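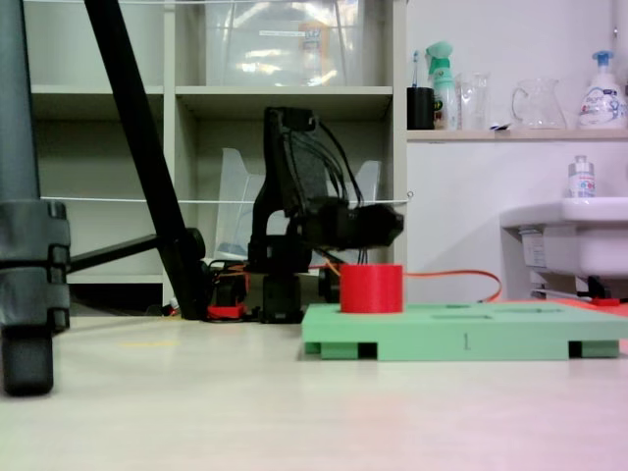 Unit 5: Tolerances and Fits
Instructor: Milagros Tamayo
Lab sections: Faisal Kiani, Damilola Isah

Terms

Basic size is the size from which the limits are set. It is the same for the hole and the shaft.
Deviation is the difference between a limit and the basic size. It may be positive, negative or zero.
Tolerance is the upper limit minus the lower limit. It has no sign.
Allowance is the smallest hole minus the largest shaft. A negative allowance means interference.

Types of fit

Clearance: the smallest hole is larger than the largest shaft. Every pair assembles by hand.
Interference: the smallest shaft is larger than the largest hole. Assembly needs a press or heat.
Transition: the two tolerance zones overlap. A given pair may be loose or tight.

Worked problem

Basic size 13 mm. Hole limits 13.000 and 13.018. Shaft limits 12.984 and 12.995.
Maximum clearance = 13.018 - 12.984 = 0.034 mm
Minimum clearance = 13.000 - 12.995 = 0.005 mm
Both are positive, so this is a clearance fit. Hole tolerance is 0.018 mm, shaft tolerance 0.011 mm.

Repeat with shaft limits 13.007 and 13.018. State the type of fit and show both extremes.

Reading: Mulcahy, course notes, section 5. Skip the part on tapers. Bring the limits table to lab.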